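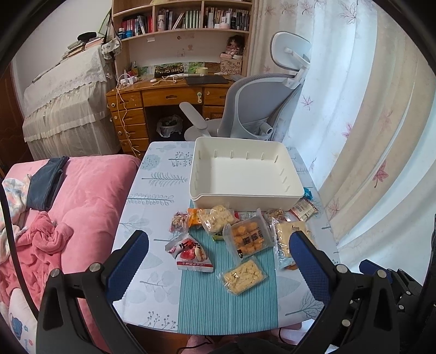
Regenerative braking is easy to explain and surprisingly hard to get a feel for, and that was the whole reason I picked it for my term project. When a driver lifts off the accelerator in an electric car, the motor runs as a generator, slows the car down and sends some of the energy back to the battery. I wanted to find out how much difference the strength setting makes on the kind of driving my family does, which is mostly short trips with plenty of stop signs. I did my planning at home, where a table with a leaf-patterned cloth and a striped runner down the middle is as good a desk as any, and a white plastic box with grooves along the inside walls is the sort of thing that keeps paper logs from wandering off. By the time I started driving I had a route, a log sheet and a fairly confident guess about the result.

The car was a Rerov hatchback, four years into its life and borrowed from my aunt, who was very generous about it. It has a low, a medium and a high setting for regeneration, chosen with a paddle behind the steering wheel. The route was a loop through Pullmont that starts at the library, climbs Amegashie Hill, comes down the back side past the middle school and returns along the river road. The speed limit never goes above 35 mph, which suited me fine, as I was more interested in town driving than in the highway.

I drove the loop four times on each setting, always in the late morning, with the climate control off and the same passenger (my very patient cousin) writing down the numbers. We started each set with the battery at 70 percent so that a full battery would not limit how much energy it could accept. That happens on many electric cars, and my first practice run was spoiled by it. I had charged the car overnight, feeling very well prepared, and then wondered why the high setting felt so weak on the way down the hill!

For the readings I used a Jikix plug-in reader along with the car's own trip screen. The two did not always agree, and I went with the reader throughout so that at least I was being consistent.

The high setting used the least energy on the loop, as I had guessed, but the gap between high and medium was much smaller than I expected. Low came last by a clear margin. Nearly all of the difference came from the hill and the two stop signs by the school. On the river road, where the car just rolls along at a steady speed, I could not separate the settings at all.

I should also say something about my own driving. On the high setting I was jerky at first, and my cousin complained – fairly, I think – until I learned to ease off the pedal gradually. My later loops on that setting were better than my first, so part of what I measured may simply be me getting better at it. Dr. Chenxi Han, who read my draft, suggested mixing up the order of the settings, and if I had the car for another week that is the first thing I would change. I would also like to try the same loop on a cold morning, when the battery may not take energy back as readily.

My aunt, for her part, has gone back to the medium setting. She says it is kinder to her coffee.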